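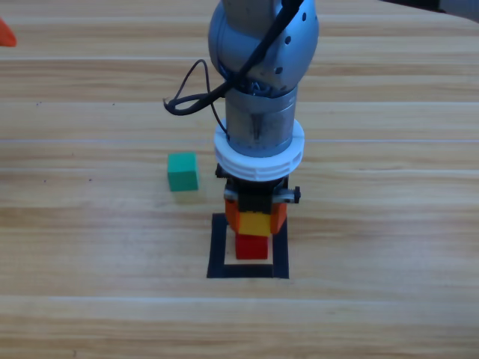 4.2 Attention to the speaker's words

Participants read transcripts of speeches given at town meetings in Taltstead and Trumau, then wrote down any phrase they could recall. We used 38 speeches, coded by two readers (Panyasiri and Vasylenko) for plain statement, metaphor and direct appeal. Seven were dropped because the readers could not agree on a code.

Of the 200 people who finished the task, most recalled at least one direct appeal word for word. Metaphors were recalled less exactly – people kept the image but changed the verb. This matches the pattern Intarasuk found in her study of sermons, although her listeners heard the words spoken aloud.

Recall did not go with agreement. Several participants copied out a line almost perfectly and added that they thought the speaker was wrong. We return to this in Section 5, where the Trumau replies are treated separately. The coding sheet is given in Appendix B.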